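Bimanual arms: hand-guiding or leader arms for a table clearing task?

Forum: Teaching and Demonstration > Household tasks
Page 1 of 1

tandby_user
Posted 14:10
I have a two-arm setup and want it to learn to move bowls, a mug and cutlery between two tables. So far I have recorded everything by hand-guiding: gravity compensation on, hold the arm, walk it through the motion, save. It works well for one arm. With two I run out of hands, and my own arms are in every head camera view.

The alternative is a pair of leader arms. Before I spend the money, is the data better or only quicker to collect?

Software is the Tandby recorder, if that matters.

Skernisov
Posted 14:32
Quicker, and better for anything that uses the wrist cameras. When you hand-guide, you use your own eyes and put the gripper wherever feels right. The policy then gets a wrist view that may not show what you were looking at.

With leader arms you can make the operator work from the camera feeds only. If a person can't do the task from those views, don't expect the policy to.

Vlad
Posted 14:51
Disagree with "better". Leader arms give you no feel for contact unless you pay for force feedback. On our rig the operators pressed bowls into the table top and the joint currents were ugly. Hand-guided demonstrations of the same grasp were clean.

For bowls I would still guide by hand, one arm at a time, and merge.

Skernisov
Posted 15:04
Merging two single-arm recordings gives you two arms that don't know about each other. Fine until they share the middle of the table.

Omar Geagea
Posted 15:40
We do this at Gravstead, all by remote control, leader arms with no force feedback. Two wrist views and one from the head:
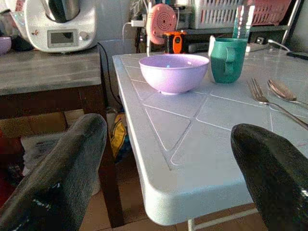
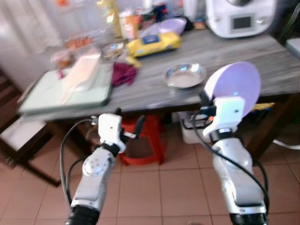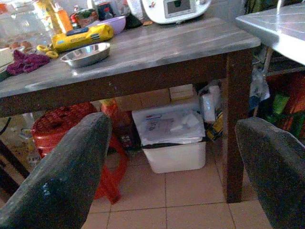 Our set is 3,324 episodes as of November. We dropped 73 during review, nearly all for one of these:

Operator paused in mid-air for more than 6 seconds. The policy learns the pause.
Gripper closed before it reached the rim, then opened and tried again. We keep a few of these on purpose as recoveries, labelled as such.
Idle arm left to drift while the other one worked.

On Vlad's point about contact: true, it is a problem for the first 200 or so episodes per operator. After that they learn to judge contact from the lag between leader and follower. We throw the early ones away.

Vlad
Posted 15:58
So the real cost is your kept episodes plus 200 practice runs for each operator. That should be in the comparison. Hand-guiding needs an hour of training.

Omar Geagea
Posted 16:07
Fair. I don't count them in the total. For a single operator and one simple grasp I would hand-guide too. For a long task with both arms I would not.

tandby_user
Posted 16:20
Do you clear the tables first, or leave household stuff on them? Mine are bare apart from the target objects.

Omar Geagea
Posted 16:29
Leave it. We move things about between sessions and change which items are targets. A policy trained on a bare table tends to reach for whatever you put down next.

Cutlery is the hard part. Approach a fork from the side at a shallow angle and the fingers push it along. Come down vertically across the handle, close slowly, and tell operators to stop if it turns in the grip. Bowls are easy by comparison, one finger inside the rim and one outside.

Skernisov
Posted 16:41
Agree on the vertical approach. Also check the time stamps between wrist and head cameras before you record anything in bulk. We had a constant offset on one wrist and only noticed when the policy kept closing late.

Vlad
Posted 16:45
That one happens with either method.

tandby_user
Posted 17:12
Thanks all. I'll borrow a pair of leader arms for the two-arm part and keep hand-guiding for the single grasps, then train on each separately before mixing. Does the Tandby recorder store leader and follower positions as separate channels? I can only find one in the export.

Skernisov
Posted 17:20
Separate, but the leader channel is off by default. Look under the recording profile, not the export settings. Use the leader positions as the action and the follower positions as the state.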